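Reviews > Kitchen > Tableware

Girby steel plates: a long look at a very plain product

Raluca Ursu, March 15, 2021
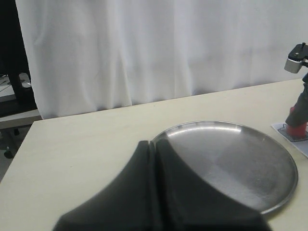 Girby would like us to believe that steel plates are a better idea than ceramic ones for everyday dinners, and the brochure spends four pages saying so. I was not convinced when I ordered the set and I am only partly convinced now. The design is hard to fault, mostly for lack of anything to fault. It is a round plate with a shallow raised rim, and on a pale table it looks perfectly decent. How it behaves under a fried egg is another matter.

I had been eating off Haslinger stoneware for years and had chipped most of it. That was the whole argument for switching. Steel does not chip, and I have now dropped one of these on the kitchen tiles twice with no damage except to my nerves. It rang like a bell and the dog left the room.

Heat is the weak point. A thin steel plate gives up warmth quickly, and if you warm it in the oven first you need a cloth to carry it. Girby says the base is "heat balanced". I could not find out what that means. My potatoes were lukewarm before I had finished the first half of them, which never happened with the stoneware. For salad, toast or cake I have no complaint.

Then there is the scratching. The finish looked lovely for a week. After that the knife marks started, fine ones, all over the middle. They do no harm and you stop seeing them, but the product page calls the surface "scratch resistant" and I would like to know what they were scratching it with. Viltia makes a similar plate that costs less and makes no such promise. My sister has had hers since last May and they look about the same as mine do now.

The rim is low. Soup is out, obviously, but so is anything with a lot of gravy if you have to walk any distance with it. And you can't put steel in the microwave, so leftovers mean a second dish – a bigger nuisance than I expected, and one the brochure skips.

Washing up is easy. Water spots show if you let them air dry, so I dry them by hand. They stack low and take up less of the cupboard than the old ones did.

Would I buy them again? For camping or a house with small children, yes. For a household that likes its dinner hot, I would look at the Viltia first and keep the difference, or just buy more stoneware and be careful with it – I am still using two of my old Haslingers for roasts.

Related reviews
Pleltau bread knife, second edition
Viltia stacking bowls
Haslinger stoneware: is the price fair?
Four dish racks compared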